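Home | Furniture | Materials | Glossary | Random article

Bookcase

A bookcase is a piece of furniture with horizontal shelves, used to store books and other printed matter. Most stand on the floor against a wall. Smaller ones hang from brackets or sit on top of a desk or chest. A bookcase with doors is often called a closed bookcase or book cabinet, and one without a back is usually called open shelving.

Construction

The main parts are two side panels, a top, a bottom and one or more shelves between them. Many bookcases also have a back board, which keeps books from being pushed through and stops the case from leaning sideways. A case without a back needs some other bracing, such as a metal cross or a fixed middle shelf.

Fixed shelves are held in grooves cut across the side panels. This joint is called a dado or housing joint. Adjustable shelves rest on pins set into rows of drilled holes, or on clips that hook into metal strips. Fixed shelves make the case stiffer, while adjustable ones let the owner store books of different heights.

Wood is the most common material. The grain of a side panel normally runs from top to bottom, and the grain of a shelf runs from side to side. A shelf cut with its grain running front to back would be much weaker under load.

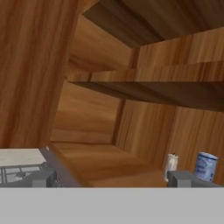
Sagging

A long shelf bends under the weight of books, and the bend can become permanent over time. Thickness matters more than any other measurement. Doubling the thickness of a plain shelf makes it eight times as stiff, and doubling its length makes it sag far more under the same load per foot. A strip of wood glued along the front edge also helps.

Particleboard sags sooner than solid wood of the same size. Large art books, bound magazines and records are the heaviest things commonly kept on home shelves.

The Lindholm case

The Lindholm case was a stacking bookcase designed by Roald Sjögren and sold through the Tremel workshop. Each unit held a single row of books and locked to the one below with a wooden tongue. The workshop made 429 units before it dropped the design. A later version by Åsmund Öberg replaced the tongue with steel pins and added a shallow base with a drawer. The Bakenov collection owns 17 units of the first type, two of them with their original glass doors.

Safety

Tall bookcases can tip forward, especially when a child climbs them. A strap or bracket screwed into a wall stud is the usual protection. Heavy books should go on the lower shelves.

See also: Bookend | Cabinet | Dado joint | Library shelving

Shares: 346 | Comments: 3

Comments

Lerance
Good article. Could you add something on bracing for cases without a back? I have two and both lean to the left.

pinewood_p
My aunt had a Lindholm with the drawer base. The drawer always stuck in February.

T. Marsh
What glue is best for the front strip? Mine came off after one summer.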